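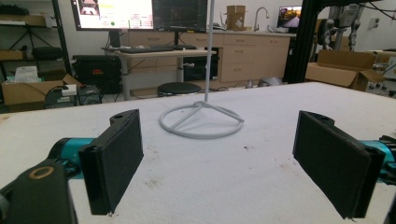
Two gripper fingers either side of a light grey stand with a ring base

Can a machine do the fiddly household jobs yet?

Asked by Lies Meijer, 27th June

I help run a small homeware shop called Sorach and most of my mornings go on the same things: standing stock upright, turning it to face the front, putting back whatever people have picked up and wandered off with. Then I go home and do much the same with my own kitchen! My brother keeps telling me a robot will be doing all of it by Christmas. I have 200 or so lines on the shelves, some of them thin wiry things like the stand in the picture. Is any of this worth waiting for, or should I just hire a Saturday helper? I don't mind spending a bit if it would really save my back.

3 replies

Adel Bouzid
Hello Lies, what a nice question, and I do sympathise — I did shelves for years before I moved into maintenance at Van Beek. My feeling is that you should hire the helper. A stand like that one is harder than it looks. The pole is thin, so two flat fingers have to close on it squarely, and if they pull a touch to one side the whole thing wants to lean. You or I would feel that and ease off without thinking. Machines are getting better at it, but slowly, and mostly with one item on a clear bit of table. We have an arm at work that moves identical boxes all day and it is a marvel, but give it a mixed shelf and someone has to stand by it.
For home, a floor cleaner is the one thing I'd happily buy. Mine is a Bandia, it cost me 295 second-hand and it copes with everything except the rug fringe.

noltico_fan
just wait a couple of years, they'll do the lot

Marjan
I'd ask your brother which robot he means and what it costs, then ask to see it tidy a shelf with no one helping. I went to a trade day last November hoping for exactly this and came home with a very good trolley (9 shelves, brakes on the wheels). It has done wonders for my back, so maybe start there?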